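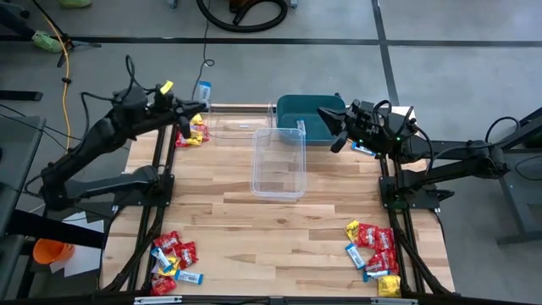 Re the start-of-episode checklist, section 2. Sorry for the delay, been on the Nornenthorpe bench since early and typing this between runs. I think the draft is mostly fine but "clear workspace" needs splitting in two. Clear of people and clear of stuff are different rules and right now they share one checkbox. On the snack sorting table the black tape grid on the floor is already there, so use it: pick a line, write down which one, nobody's feet past it once the arms are enabled. Same for anything else on the floor. Buckets, paper, the yellow extension cord running up the left side to the table, the vacuum hose. None of that is "workspace" the way the draft reads, and all of it is something you can catch a foot on while watching the grippers.

Other points, in no order.

Start piles. Draft says "objects randomized." Too loose. We had 138 episodes flagged in April and 76 of them came down to the start layout, mostly stuff placed so close to the edge that a half decent grasp knocked it off. I'd say: piles may be messy, wrappers may overlap, nothing hangs over the rail. Front corners are ok. Bars leaning or standing up also ok, they fall over by themselves in real use so why not.

Containers. Please can we stop writing "the bin". With two clear tubs and one teal one on the same table the operators each mean something different. Name by color, "teal", "clear front", "clear back". Roxana already does this in her notes and hers are the only ones I can read without calling somebody.

Parked pose. Teodor wants both arms folded home before every reset. I'd go with disabled and lights checked, then home if the task needs it. Folding home with a loaded table is where we drag cables. Whatever we pick it has to be the same at Rustdale and here, otherwise the numbers don't compare.

Cables over the joints: check slack at full reach, both arms, once per shift. Not once per episode, people will just tick it.

Retention of the flagged runs I leave to Corina, I have no opinon.

Can send a marked up copy Sunday if that helps.

Cosmin

On Sunday's draft, Teodor Costache wrote:

> All,
>
> Draft 3 of the tabletop practice note is in the usual folder.
> Changes from draft 2:
>
> 2.1 Workspace must be clear before arms are enabled.
> 2.2 Objects randomized by the operator, no fixed layout.
> 2.4 Arms return to home pose before each reset.
> 3.1 Operator stops the run if an object leaves the table. No
> reaching in while enabled, not even for a wrapper.
> 3.2 Max 15 episodes, then swap operators.
>
> Nelu asked whether 3.2 applies to two-arm tasks only. I would
> keep it for everything. The Jorer set has 909 episodes in it and
> you can see people getting tired near the end of each block.
>
> Comments to the list please, not to me privately, I lose them.
>
> Teodor

PS forgot, 3.1 yes, 3.2 yes. On 3.1 add who is allowed to re-enable after a stop. At the moment its whoever is nearest to the button and I dont like it.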